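How do people who make videos get paid?

Many people post videos online. A few of them earn a living from it. This page explains where the money comes from and why it is hard to say how much any one person has.

What is a channel?

A channel is a page where one person or group keeps all their videos. Viewers can follow a channel so that they are told when a new video is added. Some creators run more than one. Renzo Cirillo, for example, has a main channel called Prarkari for his cookery videos and a second, Vikonora, for talking about his day. The main channel holds 222 videos.

Money from adverts

A company pays the video site to show its advert. The site keeps part of the payment and passes the rest to the creator. The amount depends on how many people watch, which country they live in and the time of year. Adverts often pay less in July than in the weeks before the winter holidays.

A view is counted when someone plays a video. If a video has 3,956 views, that does not mean 3,956 different people watched it. One person can watch twice.

Money from sponsors

A sponsor is a company that pays the creator directly. Triantafyllou, a maker of lunch boxes, paid Renzo a fixed fee to use its box in one video. The fee stayed the same however many people watched. In many countries the creator must tell viewers when they have been paid, usually with a word such as "ad" at the start.

Income and net worth

Income is the money a person receives over a period, such as a month. Net worth is different. Add up everything the person owns, then take away everything they owe. If you have £100 in savings and owe your sister £8, your net worth is £92.

Websites that list the net worth of creators are usually guessing. They cannot see a person's bank account, tax bill or debts. Two sites may give very different figures for the same person.
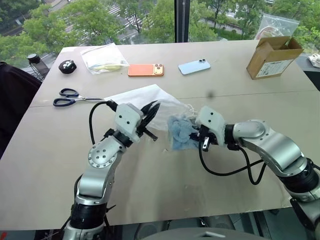
Topic: Money and Media

Costs

Creators have to spend money too. They may pay for a camera, lights, a microphone and someone to edit the videos. Renzo pays a small firm called Iditz to add subtitles. He must also pay tax on his profit, the money left when the costs have been taken away.

Words to know

Creator: a person who makes videos or other work to share online.
Sponsor: a company that pays a creator to show or mention its product.
Estimate: a careful guess at a number.
Debt: money that is owed to someone else.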